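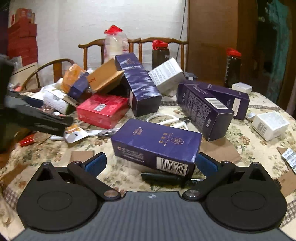
Gollport, December

Helis hand-held gripper trials: your questions

Which pads are on it now?
The blue rubber ones. We started out comparing two sets, the blue and a harder pad from Jarkance, and the blue ones have stayed on for most of the box work (we do still swap back now and then, so please keep your notes for both!).

What should I practice on?
Boxes, to begin with, and preferably a good messy pile of them. A small carton lying on its side, with other packaging crowded in behind it, is a much better test of the jaws than one carton standing alone on a bare bench. Leave the cables and wrappers where they are.

How many grasps make a session?
We ask for 172, which sounds like a lot, but most people get through them in an afternoon with a break after every 14 or so. Tired wrists make for sloppy closes.

Does the Oosthuizen version handle the same way?
Pretty close, though it's heavier toward the front and the jaws close a bit faster. Give yourself five minutes with it before you start scoring, and write down which one you used at the top of the sheet.

Can I squeeze harder if a box slips?
You can, but please log the slip first. Then try again from the same side, and go easy on thin cardboard.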